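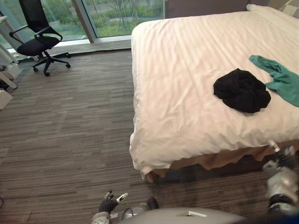 Amparo Mateos has been building a robot for two years, and she would like it to fold a shirt. She works on it at home and in a shared workshop called Howlader, where she rents shelf 13 and a share of the good soldering iron. The torso came first, then the arms, then the fingers, which she redid 7 times. Lately the work has moved to the bedroom, where the mattress stands in for a folding table and the laundry is a black thing in a heap with a teal thing twisted up beside it. "People ask why I don't start with a washcloth," she says. "I did start with a washcloth. I got bored and so did the washcloth."

The robot is called Stinedora, a name that won a vote at the workshop by one ballot. Mateos voted against it. She does the mechanical work herself and leaves most of the software to Prasanna Mollah, who drives over on his free evenings and brings his own chair cushion.

Black fabric is their current enemy. "To a camera, a black T-shirt in a pile is a hole in the bed," Mollah says. "You get no edges. Teal I can live with." He has tried more lamps, fewer lamps and a desk light clamped to a broom. The bare window doesn't help, and Mateos refuses to hang a curtain before the lease is up in July.

Then there is the duvet. A table stays where it is when a gripper pushes on it. A duvet gives, wrinkles, and comes along for the ride. In one early run Stinedora took a firm hold of what it believed was a sleeve and pulled half the bedding onto the carpet with great confidence. "Very smooth motion," Mollah says. "Best trajectory we ever logged."

So far the build has cost Mateos $783 in motors and brackets this year alone. She has stopped adding up the earlier years. The fingers are printed at the workshop on a machine that Nazma Munshi keeps running, and the white tips wear down quickly. Munshi has suggested a softer filament. Mateos has suggested that Munshi buy it.

Does it fold? Sort of. Out of 19 tries on a good evening, the robot picked up the right garment on about half and produced something you could call a fold on two. I asked what the others looked like. "Like my closet," Mateos said.

She has no plans to sell it or to show it anywhere. The next job is a new wrist on the left side, and after that, maybe, socks. Mollah thinks socks are a terrible idea and has already started writing the code.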